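3.2 Small items and the open container

The second group of tasks in the Pendham study concerned writing tools on a work surface. We chose them for a simple reason: in the home and office survey, pens were the items most often left out at the end of the day and the items people were least able to say where they kept. Of the 2,923 entries in the survey log, 1,456 named a pen, pencil or marker. Keys and chargers came next, but well behind.

Most homes in the sample did not use a purpose-made pen holder. They used a mug, a jar, a tin or a paper cup. Toft scored these containers lower than desk organizers because they have no compartments and the contents lean in whatever direction they fall. We did not find that people minded this. What mattered to them was that the opening was wide enough to drop a pen in without looking, and that the container stayed upright when the first few items went in. A paper cup is weak on the second point. It weighs very little, and a heavy pen resting against the rim can shift it or tip it over, mainly when the cup has nothing else in it.

For this reason the cup was kept as the test container throughout, with a plain tabletop and no other items near it. Pens were added one at a time. Figure 4 shows the cup with one pen in it and a second pen held in the gripper.

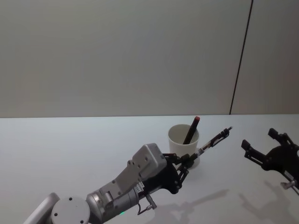 Last modified: Oct 13, 2018

Figure 4. Paper cup used as a pen holder. The pen with the red cap leans against the inside of the cup, cap end up.

Two points about the layout need explaining. First, the cup was always set down before the pens were laid out, so that its place did not depend on theirs. Second, pens were to go in with the writing end down. This follows the habit reported in the survey, where people said they wanted to see the cap or the clip in order to pick the right pen. Capped pens raise no problem here. With uncapped pens the tip rests on the bottom of the container, and in a paper cup it leaves a mark, and after long use a small hole. Several homes in the survey had put a folded tissue in the bottom of the cup to deal with this. We did not.

A trial was scored as tidy if every pen was in the cup, the cup was upright, and the rest of the surface was clear. We ran 800 trials under this rule. In 18 of them the cup tipped over, and these were scored as not tidy even when the pens stayed inside. The direction of lean was noted but not scored. Navon's earlier scheme did score it, taking off a point when pens crossed each other, and Hallgrímsson argued in June that we should do the same. We tried it on part of the data and dropped it – the raters could not agree on what counted as crossed once there were more than a few pens in the cup.

The Briven checklist, which we used for the larger items in Section 3.1, was not used here. It asks whether each item has a fixed place, and a loose pen in a shared cup has a fixed container but no fixed place inside it. We return to this difference in Section 5.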